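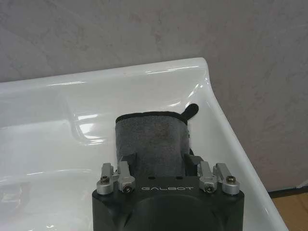

White sink, gray wall.

Print this page | E-mail this page

Open day at the Cosia pottery, Vistotano

January 9, 2024

I have been meaning to write up our December trip ever since we got home, and then the holidays came along and the house filled up with relatives, and so here I am at last with a cup of coffee and a notebook full of writing that I can only partly read. If I have put anything in the wrong order, those of you who were on the bus will let me know, I'm sure!

For anyone new to the newsletter, Cosia is the sanitaryware works at the top end of Vistotano, across the little bridge and up the hill past the school. They make sinks, toilets, shower trays and the odd special order, and once a year, in the slow weeks before they shut for Christmas, they open the doors to anyone who cares to come. I had driven past it for years without giving it a thought. You don't wonder where a bathroom sink comes from, do you? It comes from the store.

We were met in the yard by Eirlys Gwilliam, who runs the casting shop and has the sort of voice that carries over fans and pumps without seeming to be raised. She gave us each a cotton coat and told us to keep our hands in our pockets in the casting shop, and she meant it. A sink that has just come out of the mold looks finished, but it is about as strong as cold butter, and a thumbprint at that stage is there for good.

We started in the slip house, which I had pictured as full of potters and turned out to be more like a dairy. Slip is clay let down with water until it pours like heavy cream, and it lives in big round tanks with paddles going slowly through it. There are several clays in the mix, along with ground stone, and the recipe gets nudged a little whenever a new load comes in. Eirlys dipped a finger in a sample jug and let it run off, and said that she could tell from the way it ran whether the day was going to be a good one. There is a proper instrument for this as well, and she let one of the children in our party work it. He was so solemn about it that I think they may have hired him.

Then into the casting shop itself, long and low and wonderfully warm after the yard. This was my favorite part, and I could have stayed all afternoon. The molds are plaster, and they stand in rows along benches with pipes running above. The slip goes in from the top, the plaster drinks up the water, and a wall of firm clay builds against the inside of the mold while everyone gets on with something else. When the wall is thick enough they drain off what is left, and after a further wait the mold is opened. I had always supposed that a sink was pressed out somehow, like a pie tin. It never crossed my mind that it was poured.

The molds wear out, too, which surprised me. Plaster softens with use and the fine edges go. So there is a whole shop next door that does nothing but make new ones, and behind it a store where the master patterns are kept on racks, each with a number painted on its side. We were shown pattern 538, an old corner basin that was first drawn for the cottages down on Lanz Street and has been in and out of the catalog ever since. People still write in for it when theirs gets cracked. There was a nice long conversation at this point about corner basins in general, and who had grown up with one, and I'm afraid we held up the group behind.

Alistair MacBrayne took us through drying and glazing. He came to Cosia as a young man to fill in for 2 weeks over a summer, and has now been in the glaze shop for most of his working life. Drying, he told us, is where impatience costs you money. The pieces sit in a warm room and give up their water bit by bit, and if one side gets ahead of the other, the piece pulls itself apart. They shrink as they dry and shrink again in the kiln, so every pattern is made bigger than the sink you end up with. Alistair had two of the same model on a table, one raw and one fired, and the raw one looked like its big brother.

Before glazing, every piece is wiped with kerosene under a lamp. The kerosene soaks into any hairline crack and shows it up as a dark thread, then it dries away. I thought that was awfully clever. Anything with a crack goes back to the slip house to be broken up and stirred in again, and Alistair said there is clay going around in there that has tried to be a sink more times than he'd care to guess.

The glaze is sprayed on in booths, and I must say it is a letdown to look at. It goes on flat and chalky, like a coat of primer, and you would never believe what the fire does to it. The sprayer has to turn the piece and keep an even coat into all the curves, including the back of the overflow, where you'd never look. Too thin and it comes out rough, too thick and it slides and puddles. We were each allowed a go on a broken piece with a small spray gun. Mine ran. I was told kindly that everybody's does.

And then the kiln. It is a tunnel, and the sinks ride through it on low cars, so slowly that you have to look away and look back to be sure that they are moving. It never gets turned off except for the Christmas shutdown, and they dread lighting it again. You stand at the far end and the cars come out one behind another, and there they all are, white and shining. I got quite a lump in my throat, over toilets! My sister has not let me forget it.

At the end of the line every piece is tapped with a wooden mallet. A sound one rings and a flawed one gives a flat sort of clack, and the inspector had us shut our eyes and call out which was which. We got rather good at it. The pieces that ring but have a pinhole or a speck in the glaze go to the seconds room, and that, dear readers, is open to the public all year. I had no idea. There were stacks of them in there, and a couple from our bus went home with a pedestal across their knees.

Lunch was soup and bread in the works canteen, and very good soup it was, with barley in it. Afterward there was a table of old catalogs to look through. The oldest had hand-tinted plates in greens and pinks that you don't see now, and a page of special wares for ships and railroad cars. One of the ladies found the exact avocado suite that she had paid a man to take out. Eirlys told us that avocado is being asked for again, at which there was a general groan.

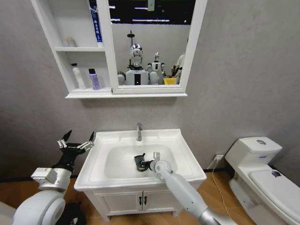 Can children come on the open day?
Children 8 and over are welcome on the full tour if they have an adult with them, and younger ones can go to the clay tables in the canteen.

A few practical notes for next time, which I wish I'd had myself. Wear flat shoes that you can wipe, as the floors in the slip house are wet and the clay gets everywhere. Bring a sweater for the yard but something light underneath, for you will want it by the time you reach the kiln. The steps up to the pattern store are steep, and there is a lift on the other side of the building if you ask at the gatehouse. Parking is on the field behind the works, and it was very soft in December. We were glad of the bus.

The tour took us the whole morning and could have gone on longer. There is a collection box by the door for the town band, who play in the yard if it's dry, and the pottery had put up a sign saying that last year's visitors had filled it with 1,000 in coins and small notes. We did our best to keep up.

On the way home we stopped at the Lamport, down by the bridge, where they had kept the big table for us and lit the fire. The talk was all of sinks. Somebody went off to wash her hands and came back to report that she had knocked on the basin and that it rang like a bell, and after that of course the rest of us had to go and try it.

My thanks to Eirlys and Alistair for their patience with our questions, and to our driver for getting up that hill at all. I've asked for the dates of the next open day and will put them in the newsletter as soon as I hear. If you would like to be on the list for the bus, drop a note through my door or catch me at the library. I still have somebody's green umbrella.

Print this page | E-mail this page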